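## Section 2: Getting the rings untangled and sorted

Right, so you've got your Fomeven cabinet up on the wall (if it's still in its cardboard, go back to Section 1, I'll wait!) and now we need something to put in it. If your house is anything like mine, that means a great lump of rings and tags that's been living in a drawer since you moved in.

I did mine on a Tuesday evening with the radio on and it took a lot longer than I'd told everyone it would. There were 71 keys by the end of it. I still can't tell you what half of them open.

**You'll want:**

- a table with a hard, smooth top
- decent light, from the side if you can manage it
- a blunt butter knife, or the little ring opener from the Gernik pack
- a saucer
- the sheet of Teixeira labels (leave them on the backing for now)

### 2.1 Loosening the lump

1. Put the whole lot down on the table and spread it a bit with your fingers. Don't pull anything yet.
2. Find a tag or something else with a bit of colour to it, and use that as your starting point. One silver ring looks very much like another, and once you've turned the bundle over you'll have lost your place completely.
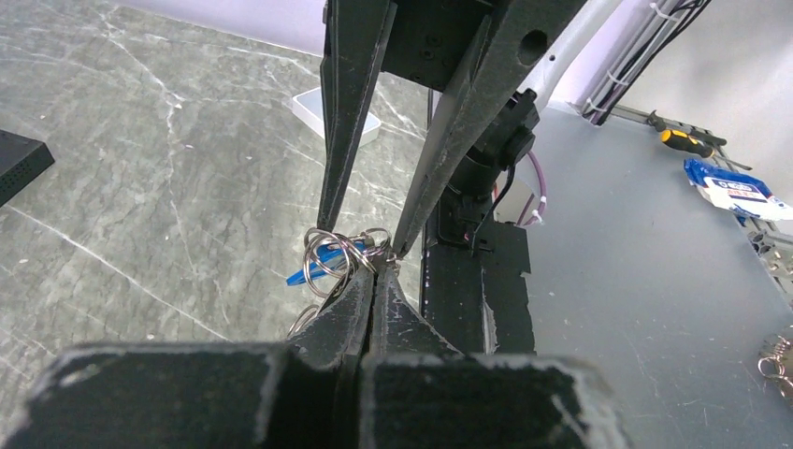 *Split rings in a tangle, with a bright blue tag to start from.*

3. Pick the bundle up by one ring only and let the rest hang. Give it a gentle shake. Anything that's merely resting on something else will drop free, and those are your easy wins, so put them in the saucer.
4. Turn it round, choose a different ring at the top, and do it again. I go round three or four times before I touch the ring opener.

> **Caution:** split rings have sharp little ends where the coil stops. Mind your thumbnails, and don't use your teeth (I know, I know, but I've done it and so have you).

If you've got other bits and pieces out on the table, shove them back far enough to give yourself elbow room.
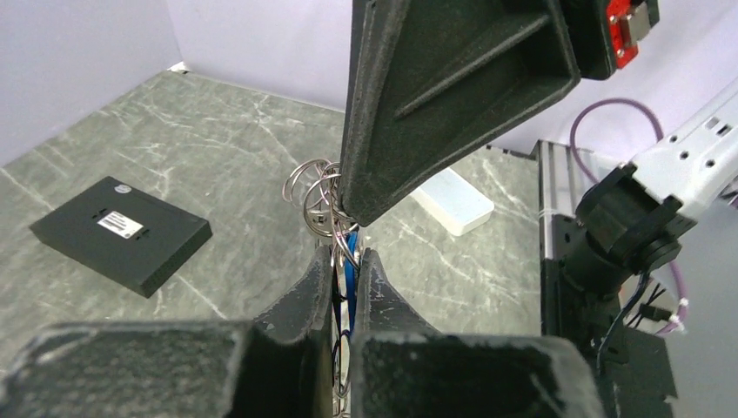 Olga Coelho wrote to me after the last version of this guide to say she never shakes hers at all. She threads a bootlace through every ring she's sure of, ties it off, and works only on what's left over. She also asks me to mention that thin wire rings bend out of shape if you hang too much from them, and that she's binned several that way.

Fair enough, and I've tried the bootlace since. It's slower but you swear less. Use whichever you like for steps 3 and 4.

### 2.2 Taking it apart

1. Look for the ring with the most other rings running through it. Leave that one till last.
2. Take an outside ring, slide the tip of the opener into the split and walk the next ring round the coil, all the way, until it comes off.
3. Long loops and straight bits of wire catch on everything. Lay them out flat, pointing the same way, before you go back to the round ones.
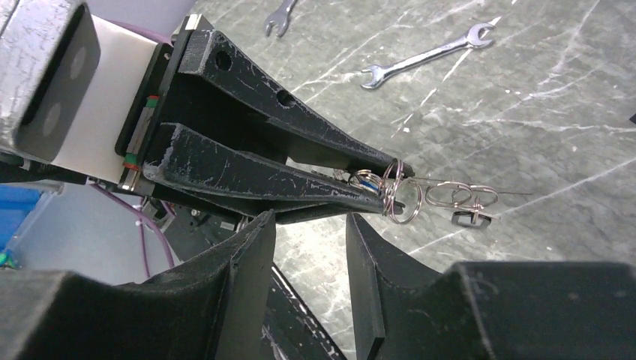
4. Check each ring as it comes away. If the coil has a gap you can see light through, chuck it.
5. Carry on until there's nothing left joined to anything else.

**Note:** the Utomel hooks in the cabinet are narrower than they look. Hang one of your bigger rings on the bottom row now, before any labels go on, and see that it swings without scraping its neighbour. Labelling itself is in Section 3.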